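**Two arms, one table, 2 weeks of my life.** A thread on the Nokell tabletop kit 🧵

**1/** So I've had the Nokell two-arm kit running on the bench and people keep asking me if it's worth it. Short version: mostly yes, with some grumbling about cables. Long version below, get a coffee.

**2/** Small-object work, both arms going:

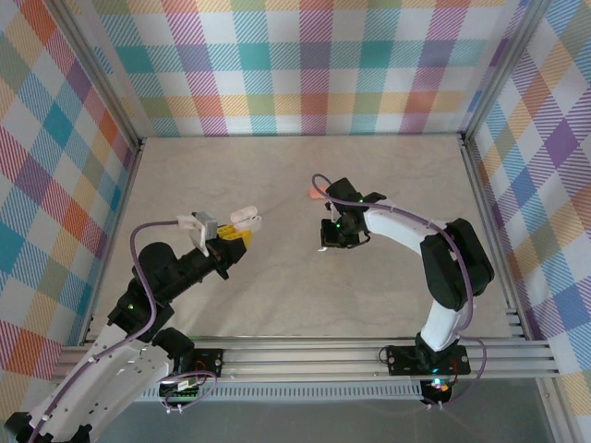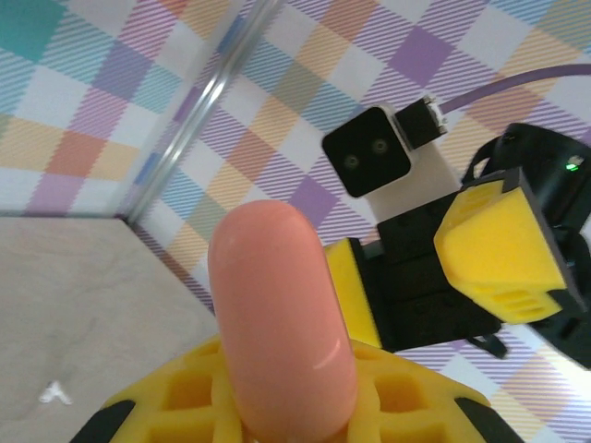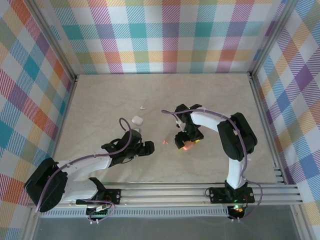
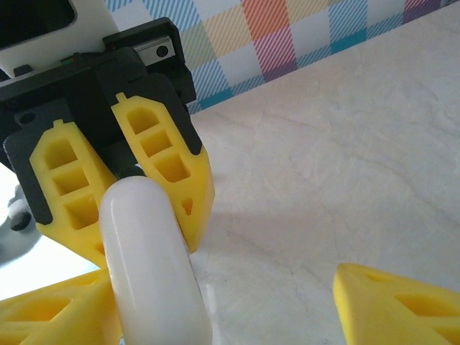
### What you get

**3/** Two arms, the rail they bolt to, the base plates, wrist cameras, and a bag of screws that I promise you will spill (582 pieces in the box if you believe the packing list, and I did not check!). The plaid walls are my own doing. Derard sells plain gray panels and I just couldn't face looking at gray all day.

**4/** Yes, those yellow fingers are the cutout ones. I went back and forth on these versus the solid pads for ages. The cutout ones give a little when they close, and on round-ended stuff I like that a lot. Solid pads still win for flat things, cards and washers and so on.

**5/** Setup took me an evening and a half. The half was entirely me putting a base plate on backwards and then blaming the software. Sorry to Rommel Cabanatuan on the support desk, who was very nice about it.

### The good

**6/** Wrist cameras! I ran my last kit (the Buckley one) with only an overhead view and I'm never going back. When you're lining up on something the size of a cork, the view from right behind the fingers is where all the useful stuff happens.

**7/** Passing a thing from one arm to the other works much better than I expected at this price. I did 54 handoffs in a row one night with the radio on and dropped 2. Both drops were me rushing the release timing, so go easy on that slider.

**8/** Calibration sticks, too. I unplugged everything, went away for a long weekend in June, came back, powered up, and both arms still agreed on where the middle of the table was. My Buckley sulked if you closed a door too hard.

### The grumbling

**9/** Cables. Purple, so at least they're pretty, but you route them along the arms yourself and the guide gives you one drawing and a cheerful "secure as needed." Leave extra slack at the elbow. No, more than that. Then zip tie it and swing the arm through its whole range by hand before you power anything.

**10/** The little boards down by the rail sit right out in the open. I'd pay extra for covers. Áine Carroll printed a pair for hers and says the files are free to anyone who asks, so go ask her and be polite.

**11/** Status lights are tiny and the color chart is on page whatever of a PDF. I taped a copy to the shelf. Please print it on the box, Nokell!

### Who should buy it

**12/** If you've done one arm already and want to try two-handed stuff at home or in a small lab, go for it. If it's your very first robot, I'd start with a single arm and add the second later. They sell it that way and the rail takes both.

**13/** Next up I'm trying the Aretberg soft pads on the left arm. Drop cable routing pics in the replies, I need ideas.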